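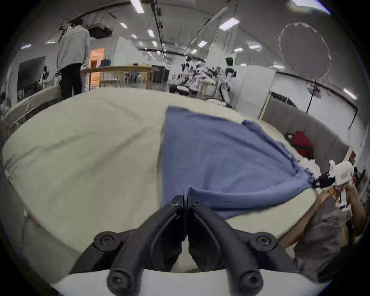
Figure 4.1 Slate-blue cloth, twisted at one end, on a pale padded surface.

CHAPTER 4
The Running Order

Key terms: running order, hard point, soft point, drift, turnaround, last call

Every wedding reception has a schedule, and every reception departs from it. The student who finds this upsetting may wish to consider a career in railways, where at least people apologize.

This chapter deals with the running order, the document that tells the band, the kitchen, the photographer and the person holding the microphone what is supposed to happen next. It is usually a single sheet. It is usually folded into a back pocket by early evening and consulted again only when something has gone wrong. Your job is to write it so that it still makes sense in that condition.

Chapter 3 covered the room: where the tables go, how much floor the dancers need, and why the DJ should never share an outlet with a coffee urn. We now assume the room is finished and that people have started to come into it, which is where the trouble begins.

Hard points and soft points

A hard point is a moment that can't move. Hot food is a hard point. So is the time at which the venue's license requires the music to stop, and so is the last bus back to the hotel. A soft point is anything that can slide without costing money or making someone's grandmother cry. Cake cutting is soft. The first dance is soft, though no couple will believe you.

Beginners tend to mark everything as hard. The resulting sheet looks impressive and falls apart at the first long speech. Go through your draft and ask of each item what happens if it starts 20 minutes late. If the answer is "nothing much," it's soft, and you should write it in the right-hand column with no clock time beside it.

Drift

Drift is the gap between the sheet and the room. It grows through the afternoon and is rarely given back. The main causes are family photographs, receiving lines, and uncles.

Consider the reception at Skustport, which we'll return to in the exercises. The hall held 300 guests. The planner, Svend Overgaard, allowed two speeches before dinner and was given four. The third was delivered by a man whose connection to the couple was never fully established, and who had brought slides. The kitchen, run by a caterer called Hudari, had already plated the fish. Overgaard's running order showed dinner and the speeches as a single block headed "Meal etc.," so there was no line on it telling anyone which of the two should give way. Both went ahead at once. The band, Þorgeirsson, had been told to start "after the meal etc." and took a generous view of what that meant.

The bill for replacement dinners came to $2000. A second line on the sheet would have cost some ink.

Who gets a copy

Give the sheet to anyone who can start or stop something. That includes the bar manager, who is often forgotten and who has more influence over the evening than the couple does. Don't give it to the parents. They will read it closely, and they will have thoughts.

Where a venue has its own event staff, ask for their sheet as well. At Skullthorpe the house schedule closes the terrace doors at dusk, a fact printed in a binder in the office. Planners have learned it with the whole party outside, holding sparklers.

The next section sets out a blank running order, column by column. Before reading on, write one from memory for the last reception you attended as a guest. Include the parts you spent waiting.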